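Two arms, one table: a talk with Nabila Santoso

Nabila Santoso has worked for two years with the handling group at Kistadska, where she studies how robots can learn to share a job. Her newest result concerns a method the group named Culach. I met her on 20 May 2022, and we spoke mostly about waiting.

"When people see two arms, they think the work goes twice as fast," she told me. "In our first tests it went slower. Each arm was polite to the other, and both were standing still."

In the older method, which the group calls Bekum, one program decides every move for both arms. Culach gives each arm its own learned policy and lets it see only a short piece of the other's plan. The length of this piece was the difficult question. Santoso tried many values during the winter, and she is satisfied with two seconds.

"With ten seconds, the arm believes too much in the future," she said. "The other arm changes its mind, and then everything must be planned again."

The training used 31 demonstrations, all given by people guiding the arms. I asked if this is not very little. She agreed that it is little, but she wants to know what can be learnt from a small amount before she asks colleagues for more hours.

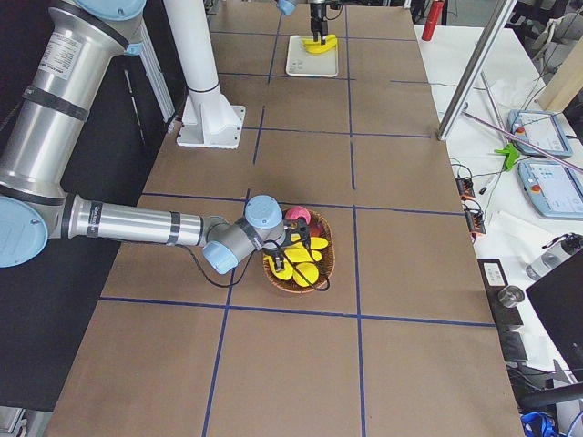

She chose toy fruit for the tests for a practical reason: it keeps its shape from one trial to the next. Real bananas would be different every day, and she would not know if the method had improved or the fruit had become softer.

The weak point at present is the basket. "Things lie on top of each other there, and the gripper may touch three when it wants one," she said. Her colleague Teoh is preparing a better way to choose the grasp, and they hope to test it in June.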